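Start | Vorträge | Termine | Material | Kontakt

Lager im Kleinbetrieb: Ordnung halten, wenn keiner Zeit hat
Sprechnotizen zum Vortrag, 20. Februar 2019

Folie 1: Einstieg
Kurz begrüßen, Dauer ansagen. Fragen bitte gleich stellen, nicht sammeln. Die Handzettel liegen hinten am Ausgang.
Es geht um Kleinteile: Schrauben, Stecker, Federn, Spulen, Dichtungen. Große Sachen findet man meistens wieder. Bei Kleinteilen wird nachbestellt, obwohl noch drei Tüten im Schrank liegen.

Folie 2: Ausgangslage bei Horkamus
Reparaturwerkstatt für Verkaufsautomaten, zwei Räume, ein Keller. Im März davor haben wir den ganzen Bestand aufgenommen. Ergebnis: 2.320 verschiedene Artikel im Regal, davon 1.706 in der Liste. Der Rest war da, stand aber nirgends.
Hier Pause machen und fragen, wer seine eigene Zahl kennt. Meistens meldet sich eine Person.
Dann: Die Liste war nicht schlecht geführt. Sie wurde nur an einem Rechner im Büro gepflegt, und das Regal stand unten.

Folie 3: Was wir zuerst falsch gemacht haben
Wir haben nach Lieferant sortiert. Für die Buchhaltung praktisch, für die Werkbank nicht. Wer eine Feder sucht, weiß selten, ob sie von Salden oder von Boltis kam.
Zweiter Fehler: zu kleine Fächer. Sobald eine Lieferung nicht hineinpasst, landet sie daneben, und daneben ist bald ein zweites Lager.
Auf die Software nur auf Nachfrage eingehen. Wir haben mit einer Tabelle angefangen, später kam Takagi dazu. Mit der Tabelle ging es auch.

Folie 4: Sortieren nach Funktion
Grundregel: Was zusammen verbaut wird, liegt zusammen. Magnete mit Anschlusskabel und Stecker bleiben in einem Behälter und werden nicht zerlegt. Flache, offene Behälter, damit man von oben hineinsieht. Deckel haben wir nach zwei Wochen alle abgenommen.
Farben sparsam einsetzen. Eine Farbe für Ware, eine für Rückläufer, mehr merkt sich im Alltag kein Mensch.

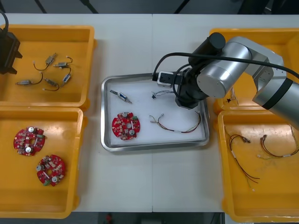 Folie 5: Der Mindestbestand
Keine Formel zeigen, die schreckt ab. Einfaches Verfahren: Zwei Tüten pro Artikel. Ist die erste leer, kommt die Karte in den Kasten an der Tür. Einmal die Woche wird der Kasten geleert und bestellt.
Bei uns laufen 80 Artikel über Karten, das sind die mit regelmäßigem Verbrauch. Alles andere bestellen wir auftragsbezogen.
Einwand, der immer kommt: Karten gehen verloren. Stimmt. Wir haben sie laminiert und gelocht, seitdem fehlt ab und zu noch eine.

Folie 6: Zeitaufwand
10 Minuten am Ende der Schicht, fest im Plan. Wer sie einsparen will, soll es vorher mit den Kollegen klären.
Inventur in Abschnitten übers Jahr, jeden Monat ein anderes Regal. Mit dem Steuerbüro abstimmen, ob das so anerkannt wird.

Folie 7: Fragen
Falls nichts kommt, selbst nachfragen: Wer darf bei Ihnen Ware entnehmen, und wo wird das notiert?
Kopien der Kartenvorlage mitgeben. Beamer ausschalten, Adapter nicht wieder vergessen.

Kontakt | Impressum | © 2019 Horkamus | Nach oben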